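# Notes: breath counting in the Imier manuals

Talk slot is 40 minutes including questions. Slides carry the terms and references only. Read the two long quotations aloud and leave the short ones on screen.

**Opening**

Start with the problem of sources. The Imier teaching on breath survives in two written manuals, usually called the longer and the shorter. Neither is dated. The longer has 200 verses and the shorter has 51. Earlier readers treated the shorter as a summary. I will argue that it is the older text, and that the longer one grew out of teaching notes added to it.

Say at the start that I am dealing with the texts as texts. Whether the practice does what the manuals claim is a separate matter and I will not take questions on it until the end.

**What the practitioner is told to do**

The shorter manual gives one instruction: attend to the pause after the out-breath. It sets no count, no posture and no time of day. The word used for the pause also means a doorstep, and the translation on slide 3 keeps both senses. Mention that the Jisdale translation has "gap", and that this loses the link with the verses on entering a house.

The longer manual adds numbers. The student begins with a set of nine breaths, and the sets increase until a total of 1033 is reached in one sitting. The figure is stated once and never explained. Attempts to derive it from the calendar do not work. My own view is that it is a total of several smaller sets, one of which has dropped out of the copy we have. Go slowly over slide 5.

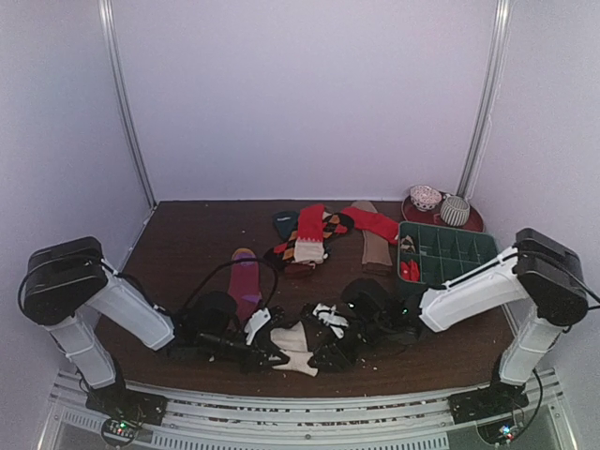
The second difference is the role of the teacher. In the shorter manual the teacher appears only in the closing verse, where the student is told to report what was noticed and say nothing more. In the longer one the teacher sets the count, checks it and decides when silence replaces it. This is a large change — counting becomes a thing supervised.

**Evidence for the order of the texts**

- Verses shared by both manuals are metrically regular in the shorter, and broken by glosses in the longer.
- The longer manual explains the doorstep word. The shorter assumes it is known.
- The Wondetti commentary quotes only from the shorter, even when it is discussing counting.

Take the third point with care. A commentator may have had only one manual to hand. Rebelo Library holds a second copy of the commentary with different marginal notes, and I have not yet compared the two in full.

**If time is short**

Skip slides 8 and 9 (spelling variants). Go straight to the closing verse, first in the original and then in translation. Pause between them.

**Likely questions**

Is the state described at the end of both manuals the same one? The vocabulary differs. The shorter has "rest", the longer has "union". I would not treat them as equivalent without a third source.

Handout: term list on the front, verse concordance on the back.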